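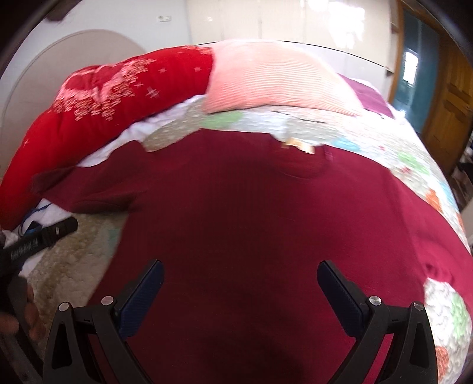

Grarnport Clothing Swap and Repair Group
Minutes of the July meeting
Held in the upstairs room of the Dresero café, Monday, 7.30 pm

Present: the chair, the secretary, the stock organiser, both repair leads and nine members. Apologies were received from the publicity officer and two members.

1. Minutes of the last meeting
Agreed as a true record, with one correction. Under item 4, "hire of rails" should read "purchase of rails". The rails now belong to the group and are kept in the store cupboard at the hall.

2. Matters arising
The broken hinge on the store cupboard has been replaced. The spare key is still missing. Anyone who has taken it home by mistake is asked to hand it in at the café counter.

The letter to Jernard about the storage unit has been answered. See item 5.

3. Money
The balance at the end of the month was £832. Income came from the spring swap and from donations in the repair tin. Spending was on thread, needles, the hall deposit and printing.

A member asked whether the entry charge should go up. The charge has been the same since the group began. After discussion it was agreed to leave it alone for the autumn swap and look at it again in the new year. Children will continue to come in free.

4. Report on the spring swap
The stock organiser reported that 232 items were brought in and that most went to new homes on the day. What was left was sorted the same evening. Good items were kept for the autumn and the rest went for rags.

Knitwear went quickly. Children's coats went within the first half hour and there were complaints from people who came later. Men's trousers were the slowest, as they were last year. There were far too many belts.

Points raised by members:

The queue at the door was too long before opening. Two people will take in bags next time, with a second table placed near the side entrance.

Some clothes arrived unwashed. The notice will say more clearly that everything must be clean and dry. Items that are not will be handed back at the table.

The mirror was in a poor place, facing the tea urn. It will go by the stage steps.

Sizes were hard to find. The repair leads offered to make card dividers for the rails. It was pointed out that labels vary a great deal between shops and that older garments often have labels that can no longer be read. Members sorting on the day should hold such items against one of known size and go by that.

5. Storage
Jernard has offered the group a unit at the back of its yard for £20 a month, with access on weekdays only. Members were divided. The hall cupboard is free but full, and two members are keeping boxes of winter stock in their spare rooms. Against this, the yard is a long walk from the bus and there is no lighting in the unit.

It was proposed that the group take the unit for 3 months, starting in September, and then decide. Seconded and carried, with two against. The secretary will ask whether a Saturday key could be arranged.

6. Repair table
The repair leads said the table had been busy at every session. Most of the work was hems, zips and loose buttons. They are short of dark thread and would be glad of any spare buttons in sets of four or more.

A darning evening was suggested for October, to be held here if the café agrees. People should bring a jumper or socks to work on. The leads will show a plain darn and a way of picking up a dropped stitch. Places will be kept small so that everyone gets some help.

The sewing machine needs a service. The shop run by Domański on the harbour road has looked after it before and will be asked for a price. Agreed that the leads may go ahead without coming back to the meeting if it is under £60.

7. Listings on the web page
Members who want to offer a garment between swaps may send a picture and a line or two to the secretary. Please give the size, the fabric if known, and any marks or holes. Clothes are best laid out flat by daylight. Listings will be taken down after four weeks unless the owner asks for longer.

8. Autumn swap
The hall is free on the second Saturday in October and has been booked. Doors will open at 10 am and close at 1 pm. Bags can be dropped off from 8.30 am. Setting up will be done on the Friday evening, when at least six people are needed. A sheet was passed round and four signed it.

9. Any other business
A member asked if bedding and curtains could be accepted. Curtains yes, bedding no, for lack of space.

The café has asked us to stack the chairs at the end of meetings.

The meeting closed at 8.50 pm. The next meeting will be in September, same room and time.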